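Belcombe students teach a robot arm the kitchen chores

BELCOMBE - The robotics club at Belcombe High School has spent the spring on a job most of its members already do at home: opening the microwave, putting something in, taking it out and wiping up afterward.

The club has 14 members this year and meets after school in a room behind the library. Its project is called Skudlow, a name left over from a robot that earlier students built for a line-following contest. The new Skudlow is a single arm on a rolling cart, and the students are training it with recordings of people doing the same chores by hand.

To make the recordings, a student carries a gripper fitted with a camera and uses it in place of a hand. The gripper opens and closes on whatever the student is trying to pick up or pull. Each try is saved as one clip. The clips are later used to train the software that will run the arm.

The club had 858 clips by the end of March and 1,218 by the first week of May. After throwing out the ones that were too short, too shaky or missing the start of the motion, it kept 700 of the newer and older clips together for the first round of training.

"We were keeping everything at the start," said Velimir Vidmar, who teaches physics and has advised the club for six years. "Then we trained on it and the arm would reach for the door and stop an inch away. A lot of our clips stopped an inch away too, so we had to go back and look at all of them."

Microwave clips make up the largest group. Students work in three stages, which they record separately. In the first, the gripper pulls the door open. In the second, it reaches into the oven. In the third, it backs out and pushes the door shut.

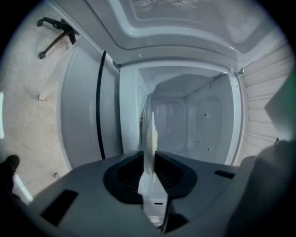

The second stage has taken the most practice. There is not much room to turn the gripper once it is past the door, and students who come in at a steep angle tend to bump the side wall. Members now bend their knees and line up with the opening before they start moving. They also take turns, switching every 20 minutes, after several students complained of sore wrists in February.

Two juniors wrote the checklist that is taped inside the club's equipment cabinet. It tells the person recording to unplug the microwave, check that the camera is running, say the name of the task out loud and hold still for two seconds at the beginning and end. The spoken name makes it easier to sort the clips later. The checklist has been revised four times, and the latest version adds a line about putting the gripper back on its charger.

Sorting is done on laptops at the other end of the room. Each clip is watched by two students, who mark it keep, cut or discard. When they disagree, a third student decides. The work is slow, and Vidmar said he had expected it to be the part of the project that drove people away. Attendance has stayed about the same since January.

The arm itself came from a grant of $542 from the Zupan Fund, a local education charity, along with money the club raised at two bake sales. The grant paid for motors and a power supply. Students printed most of the other parts at school, and they have reprinted the wrist joint several times after it cracked under load.

In its latest round of tests, the arm opened the microwave door on 11 of 20 tries. It closed the door on 17. Reaching in has gone less well, and the students have not yet asked it to carry anything. They want to work with an empty plastic cup first and move on to a bowl if that goes smoothly.

The club will take Skudlow to the student robotics showcase at Brestley Community College at the end of May. Teams there are given a table, an outlet and eight minutes in front of the judges, who score the demonstration and ask questions about how the project was done. Belcombe entered last year with a sorting machine for batteries and placed fourth in its division.

Vidmar said the students plan to show the door task live and play recorded clips for the rest. They also have to decide how to get the microwave to Brestley. The cart fits in the school van, but only with the arm removed, and putting it back on takes close to an hour.

The club will hold an open practice in the library room at 3:30 p.m. during the week before the showcase, with the day to be posted on the school's website. Visitors can try the gripper and record a clip of their own. Students in grades 8 through 11 who would like to join next year can sign up then or leave their names at the main office.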